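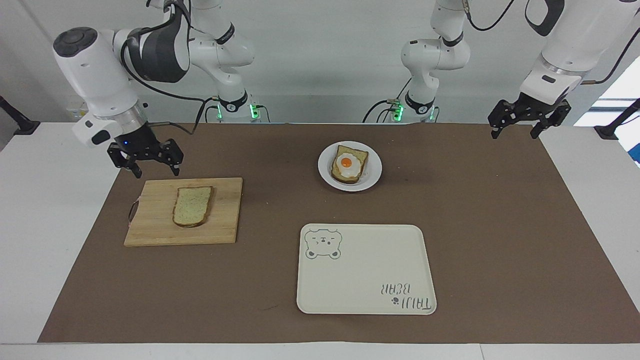
6 min read

The otter had been watching us for a while before any of us noticed. Osian Gethin had his back to it, pouring tea from a flask on the hood of the truck, and I was sitting on a log picking burrs out of my socks. Then the water beside the old boat ramp made a sort of cough, and there she was, head up, whiskers dripping, looking at the three of us as though we'd parked in her spot.

"Don't move," whispered Khang Khương, who had been on his way to get the sandwiches and was now standing on one leg.

None of us moved. She rolled over, showed us a pale throat, and went under. A chain of bubbles ran along the bank toward the reeds and stopped. I have been writing about wildlife for a good part of my adult life, and I still forgot to pick up my notebook.

We had come to Montoya Creek for the otters, so I should have been better prepared. But I'd spent most of the drive being told not to expect one. You come for the otters, Osian said, and what you get is otter poop, and you learn to love it. He meant it, too. By lunchtime that day I had been shown scat on rocks, scat on a culvert, scat on a mossy stump and one magnificent heap on the exact center of a footbridge, full of crayfish shell and fish scales. He crouched over every one with the same delight. Fresh otter scat, he says, smells like jasmine tea that somebody has left a fish in. I put my nose down and sniffed (of course I did) and I'm sorry to report that he's right about the fish.

River otters vanished from this valley long before Osian moved here. Trapping took a lot of them, and the mill upstream did the rest; older people in town remember the creek running a different color depending on what was being made that week. When the mill shut, the water cleared slowly. The mayflies came back, then the crayfish, and the fish that eat both. And one July, a kid fishing off the footbridge told his mother he had seen a beaver with the wrong tail.

Osian heard about it at the feed store and went down the next morning, and the morning after that. It took him 5 weeks to find the first track, a neat set of toes pressed into a mud bar below the Lesevero farm. He still has the plaster cast. It lives on the dashboard of his truck and slides from one side to the other on the curves.

"I'd look at it at stop signs," he told me. "I was no use to anyone that summer."

He and Khang have been walking the creek together ever since. Khang grew up fishing it and knows where the banks are undercut, where the springs keep the ice off in winter, and which landowners like a wave and which like a phone call first. He is also much the better tracker of the two, as Osian will cheerfully tell you. On our walk he stopped at a stretch of sand where I could see nothing whatsoever and drew a line in the air with his finger. An adult had come out of the water, he said, shaken itself, rolled in the dry grass, and gone back in. Then he pointed to a second set of prints, smaller, crowding in beside the first. Once I'd seen them I couldn't stop seeing them. The whole bar was covered with little toes!

That was the moment the day turned from a nice walk into something I'd have paid to be at. Small prints mean pups. Pups mean a den, and a mother who thinks there's enough to eat here to stay put.

Otter mothers don't dig much if they can help it. They borrow: an old beaver lodge, a muskrat hole made bigger, a hollow under tree roots with a way in from the water. The pups are born blind and stay inside for weeks, and when the time comes they have to be taught to swim. I had always assumed otters arrived knowing how. But young ones can be quite firmly against the idea, and a mother will sometimes take one by the scruff and haul it in, squawking. Khang watched this happen two springs ago from behind a willow. The pup climbed straight back out, he says, and she put it straight back in, and this went on until he had lost all feeling in his feet.

We kept well away from any place that looked like a den. The two of them have a rule that nobody goes within 100 yards of one while there are young inside, and they don't tell people where the dens are, me included. I was walked around a large bend in the creek by way of a cow pasture and asked no questions.

The pasture had its own pleasures. Kingfishers were rattling up and down the fence line, and a big bay horse named Miro came over to lean on Khang, who scratched him under the forelock and talked to him in a low voice. Beyond the gate, the path drops through alders to a long, deep pool that local kids call the Stusus. I asked three different people where the name comes from and got three different answers, the best of which was that it's the sound of the water going over the stones at the tail end. Stand there with your eyes closed and you'll believe it.

It was beside that pool that we found the slide. I'd read about slides, and I'd seen the films, but I wasn't ready for how much like a playground it looked. A groove as wide as a dinner plate ran down the clay bank, polished smooth, with a landing of flattened grass at the top and tracks looping back up on the left side. They had been going around and around. Scientists are careful about the word "play," and fair enough, because sliding is a quick way to get down a bank. It doesn't explain climbing back up to do it again.

"Go on," said Osian. "Tell me that's about efficiency."

We ate late, back at the boat ramp, and that's when she coughed at us. After she went under we waited, Khang with both feet on the ground by then, and she came up once more on the far side with something silver crossways in her mouth. She ate it head first. We could hear the crunching from our side of the creek, loud and wet and completely unbothered. Then two smaller heads popped up next to her, and Osian sat down on the gravel with his tea and didn't say a word until they had gone.

If you'd like to walk the creek yourself, the public path starts at the boat ramp and follows the east bank as far as the footbridge. Early morning is best. Keep dogs on a leash, wear boots you don't care about, and look at the rocks.

Published 2019-02-18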